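Call for growers: drought-tolerant sorghum field trial

Wornumis is seeking 12 commercial growers to host strip trials of two forage sorghum lines, Dreleo and Sethi, over the coming season. Applications close April 24, 2021.

Each host sets aside 6 acres of non-irrigated ground with a uniform soil type and no sorghum in the previous crop year. Seed and soil sampling are supplied. Planting, weed control and harvest remain with the grower, using existing equipment.

Hosts receive $2,480 per site, paid after the yield data are returned in December. Mileage to the training day at Movell is reimbursed up to 160 miles.

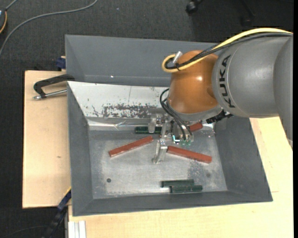

Growers must keep a spray log and allow plot access for moisture readings – 24 hours' notice is given before each visit. Organic and conventional farms are both eligible.

To apply, send a field map, the latest soil test and a three-year cropping history to Brynhildur Kirkegaard, trials office. Questions on plot layout go to Khang Cù.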